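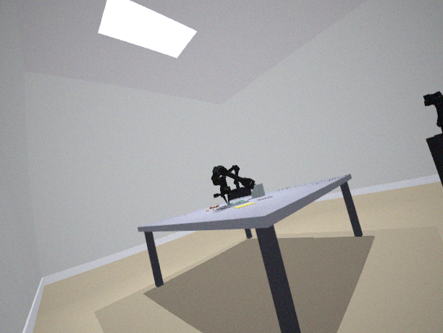
Protokoll der Septembersitzung, Arbeitskreis Wandbild Turolton

Beginn war um 17 Uhr, und wir hatten gleich richtig gute Nachrichten: Der Entwurf für die Giebelwand an der Zernemer Straße ist angenommen! Die Eigentümerfirma Kubiak stellt die Fläche für 7 Jahre zur Verfügung und übernimmt die Grundierung. Lange diskutiert wurde der Hintergrund. Eine Mehrheit möchte ihn sehr ruhig, in einem blassen Grau wie die glatte Rückwand hinter dem Tisch, darunter ein sandiges Beige wie beim Fußboden, damit die großen Vogelfiguren ordentlich leuchten. Beschlossen mit 2 Gegenstimmen.

TOP 2 Farben und Gerüst
Die Musterkarten von Clutley sind da und kommen großartig an, vor allem das Türkis. Bestellt werden zunächst drei Farbtöne für eine Probefläche unten links. Das Gerüst ist angefragt, das Angebot steht noch aus. Der Schutzlack wird auf die nächste Sitzung vertagt.

TOP 3 Schulklassen
Die Skizzen der Kinder sind eine Wucht – 17 Blätter, eines mutiger als das andere. Mindestens zwei Motive sollen in den unteren Streifen übernommen werden. Die Auswahl treffen die Klassen selbst.

TOP 4 Einweihung
Geplant ist ein Sonntag, gern mit Musik und Führung durch die anderen Wandbilder im Viertel. Die Strecke wird vorher einmal abgelaufen, Treffpunkt an der Bushaltestelle Zernemer Straße. Wer mitgehen mag, trägt sich in die Liste ein.

Ende der Sitzung: 19.10 Uhr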